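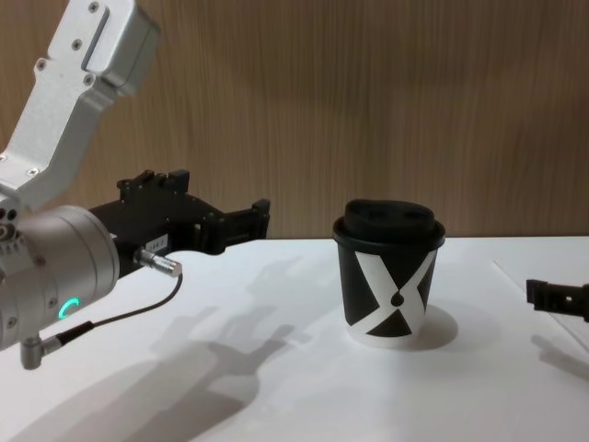 Seema Rajput wrote in response to the July post that a planner which must replan whenever a shadow moves is not yet a planner, and asked whether the Membridge stack still treated segmentation and depth as one signal.

It does not. The two were separated in release 5, and the change is recorded in this post for colleagues who maintain their own branches.

Previously, a dark patch on a pale tabletop could enter the occupancy grid as an obstacle. With two arms facing each other over one cup, the left arm's own silhouette was sufficient to close the approach corridor. The planner now accepts a cell as occupied only where depth agrees with the colour mask. Of 1,405 logged planning requests, 1,326 returned a valid path on the first attempt.

The remaining failures are mostly arbitration faults – both arms request the same grasp region and neither yields before the timeout. Ravindra Shakya has proposed a token held by the nearer gripper. I favour a fixed priority in the configuration file, as it is easier to audit.

Branches that override the default grid behaviour will need to be rebased before the token proposal is tested. Comments may be left under this post.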